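Buy the Arm Last

Every year, in the slow stretch after the holidays, somebody calls me from a small shop and says they have finally set aside the money for a robot. I love those calls. I really do! There is a kind of happiness in the voice of a person who has been tightening the same fixture by hand for nine years and has just been told by the bank that they don't have to anymore. And then I ask what else is in the budget, and there is a little pause, and I know we are going to be on the phone for a while.

I have been helping people plan this sort of purchase for a good part of my working life, first at Ammann, where I ran the assembly benches, and now on my own. My opinion has only gotten firmer with age, so I may as well put it down in writing. Most small shops plan the thing backward. They choose the arm, they spend most of what they have on it, and they leave the rest of the job to be paid for out of whatever happens to be lying in the drawer.

I understand why. The arm is the part with a brochure. You can stand next to it at a trade show and watch it wave. Nobody ever brought the family in on a Saturday to look at a bracket. But the bracket, and the fingers, and the pad between the fingers and your part, and the table that doesn't wobble, and the air line, and the afternoons somebody spends getting all of it to agree, that is where your money is going to go whether you wrote it down or not.

Let me give you a case. Prikik is a friendly little outfit that puts together optical housings, and a couple of years ago they asked me to look over their plan. The arm had its own page, with three quotes stapled to it. Everything that would touch the product was on one line at the bottom, and the line said 371 dollars. I asked where the number came from, and the owner told me, very cheerfully, that it was what remained. By the end of May they had spent 3836 on fingers, adapters, mounting plates and replacement pads, and that was without counting anybody's time. They weren't careless people. They had simply planned for the part they could picture.

Compare that with Telora, who had less money to begin with. They waited. They borrowed a bench, printed fingers until they had a shape they liked, and kept a notebook of what each try cost them in plastic and hours (147 dollars for the first month, hours not included, and they were proud of it). When they finally went shopping for an arm they knew how far it had to reach and how much it had to carry, and they bought a smaller one than they had first wanted. I think about that notebook a lot.

Pejman Rezaei, who used to argue with me over lunch about all of this, took the other side. His feeling was that if you wait until you understand the job you will never buy anything, and that owning the machine is what forces you to learn. There is some truth in it, and I have seen shops notebook themselves right out of a good idea. I still say you can learn a great deal with a cheap gripper and a roll of tape before you sign for the big item.
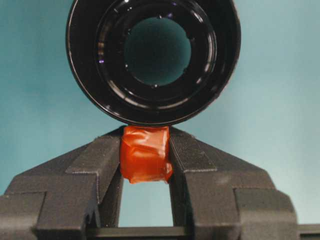 Which brings me to the tape, and to my one real piece of advice. Put a line in the budget for trying things, and don't be shy about it. Call it prototyping if your accountant likes a longer word. I tell people to start with 1000 dollars and to expect to spend every bit of it on printed plastic, odd bits of rubber, and parts that end up in the scrap bin. If the line isn't there, the trying happens anyway, only it gets charged to maintenance or to somebody's own pocket, and next year you have no idea what it cost you.

Ask the seller, too, what the fingers will cost the second time. The folks at Praso got a fair price on their first set and never thought to ask about the next one, and fingers do wear, especially the printed kind. Get it in writing along with the delivery time. And if you're handling anything round or shiny or easily scratched, take a few of your own parts along to the demonstration, the ugly ones included, and have the salesman pick those up instead of the nice wooden cube he brought with him.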